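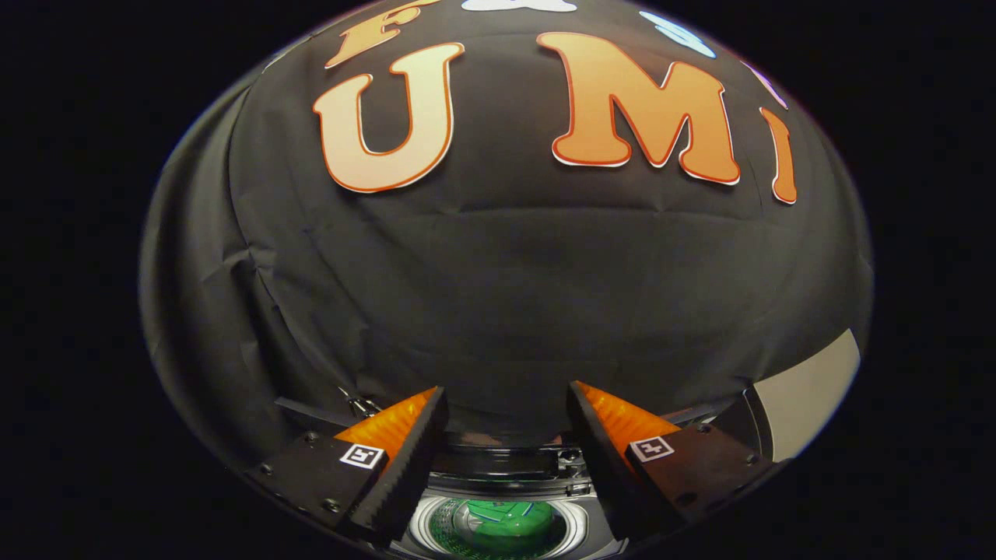 ## The banner maker of Costigan Road

She has been sewing and lettering banners for other people's choirs, carnival clubs and football teams for most of her working life, and she does it from two rooms above the old Nakar dry cleaner's. The sign on the street door still says Nakar. Customers ring up to ask if they have the right place.

She agreed to talk as long as her name was left out. "The business is called Bilar Banners and that's the name people need," she said.

Most of her orders are for cloth banners with large letters, carried on two poles. Black is the ground colour people ask for most, and she would talk them out of it if she could. "It shows every bit of lint. You brush it down, you hang it up, and by the time you've made a cup of tea it wants brushing again." Bright letters do read well on it, she admits, and orange reads best of all from across a road.

She puts a pale edge round any letter that has to be seen from a distance. She learned that from a signwriter in Zorness, where she did her first paid work, painting prices for a fish stall. "He said the edge does the reading for you. I didn't know what he meant until I left it off one."

Spacing takes up more of her day than cutting. An M is wide and a U is open at the top, and if they are set the same distance apart as everything else the word looks as if it has a hole in it. She pins the letters, goes down to the yard, looks up at the window and comes back to move them. On a long name she may do this all morning.

The biggest job she has had was for the Costigan walking club, which wanted its full title on both sides. It came to 890 stitches along the top hem alone. She knows because the club asked for hand sewing and she was charging by the stitch, something she has not done again.

Prices are a sore point. A plain banner takes her about 40 hours with the lining, and printed ones can be ordered online for less than she pays for cloth. She doesn't blame anyone for buying them. "If you want it for one afternoon, get it printed. I tell them that on the phone." The people who come to her tend to want something that will be mended and brought out again, and repairs now make up a good part of the work.

October is her busiest month, when the clubs get things ready for the winter parades. She stops taking new orders 3 weeks before the first one. This year she is thinking of stopping sooner, as her wrists are not what they were.

Asked whether she would teach someone the trade, she said she had tried twice. One learner moved away and the other preferred curtains. "Curtains pay," she said, and went to answer the door.

May 22, 2025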